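Search this site
Search for notes, authors, weeks

War Reporting and the Written Record
Week 5 handout: Letters from the front as published books

Tutor: Dayana Chávez

Please read this before Wednesday's seminar. The set extract is in the course pack, and the full volume is on short loan at the library desk.

What we are reading

The Laaksonen letters were written by an army clerk over the course of one winter and printed as a book long after his death. There are 54 of them in the published edition. Most are addressed to his sister, a few to a schoolfriend, and one to a landlord about unpaid rent. The editor arranged them by date where a date could be found and by guesswork where it could not. The guesses are marked in the notes at the back, which most readers never look at. Please look at them.

Last week we dealt with newspaper correspondents, who wrote for strangers and expected to be printed. A letter writer has a different reader in mind. Laaksonen knew his sister worried, and he knew the censor would open the envelope. Both of those readers shape what he puts down. When he spends a page on the quality of the bread, we should ask what he was leaving out, but we should also allow that he may have cared a great deal about bread.

Three terms you will need

Correspondent. In this module, a person paid to report. Do not use it for letter writers in your essays, even though the dictionary allows it.

Edition. A text prepared by someone other than the author, with choices made along the way. Every edition of letters leaves something out.

Silent correction. A change made to the text without telling the reader. Spelling is the usual case. The Lindeo Press edition corrects spelling silently but keeps the original punctuation, and says so in the preface. 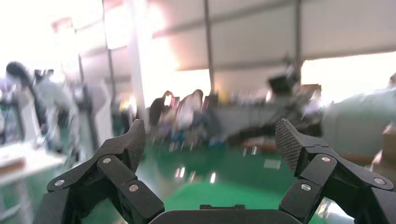
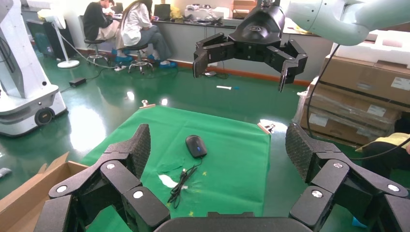
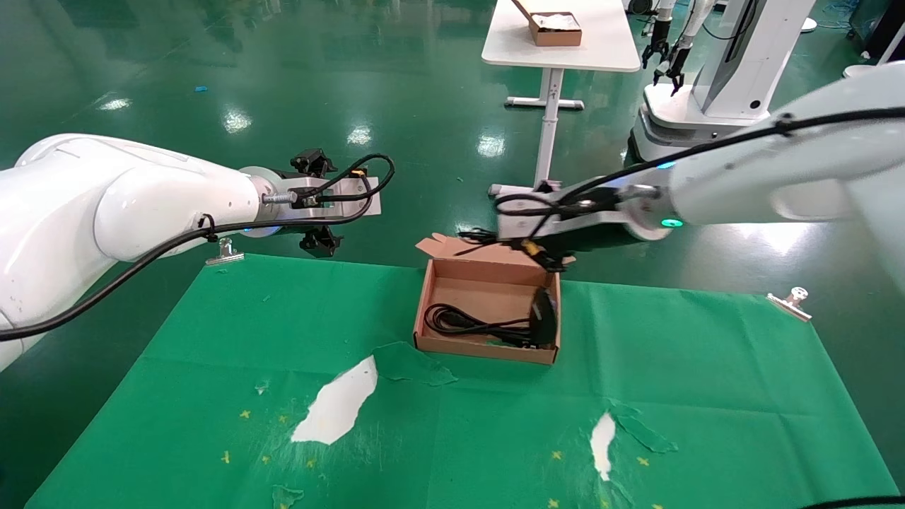 The editor's hand

The first printing came out in a run of 1000 copies and carried a short preface with almost no detail about how the letters had been chosen. The second edition is the one you have. Its preface is much longer and admits that passages about money were cut at the family's request. Two of those passages were put back. The others are described in the notes but not quoted.

Compare the letter from Iklow in the two editions. In the first it ends with a joke about boots. In the second it goes on for another paragraph, in which he asks his sister to sell his bicycle and not tell their father. The tone of the whole letter changes. A reader of the first edition would call it cheerful, and several reviewers did.

It is easy to blame the first editor for this. Remember that she was working from copies made by a cousin, and that the cousin may have stopped copying when the page ran out. We do not have the original of that letter, so the question stays open. If you write about it, say that it is open.

Distance and hindsight

The Laaksonen letters are often set beside the memoir by his company commander, Grultska, written in retirement. Grultska describes the same winter with maps, the names of units and a clear account of why the withdrawal was ordered. Laaksonen knew none of this. His letter from the day of the withdrawal says that they walked all night and that somebody had lost the stove.

Students tend to prefer one of these books strongly. For the essay I would like you to use both. Grultska is more reliable on where people were and less reliable on what they thought about it. He quotes long conversations from decades earlier, word for word, and you should be wary of them.

For the seminar

Bring one letter you think has been badly served by its notes, and be ready to read a few lines aloud. Also write down one place where Grultska and Laaksonen disagree on a plain matter of fact, such as the weather.

Essay

The limit is 1325 words, including quotations but not the bibliography. Give page numbers from the second edition. If you can only get hold of the first, say so at the top and use letter numbers. Essays go in the box outside my office by noon, and a late essay needs a form from the department office.

Comments

Petra: Is the landlord letter in the course pack? I can't find it in mine.

D. Chávez: It isn't. Use the library copy, it is near the end of the book.

R.T.: The weather is a good one. Grultska has snow on the night of the withdrawal and Laaksonen says rain.

Moss: Do the editor's notes count towards the word limit if we quote them?

D. Chávez: Yes, all quotations count.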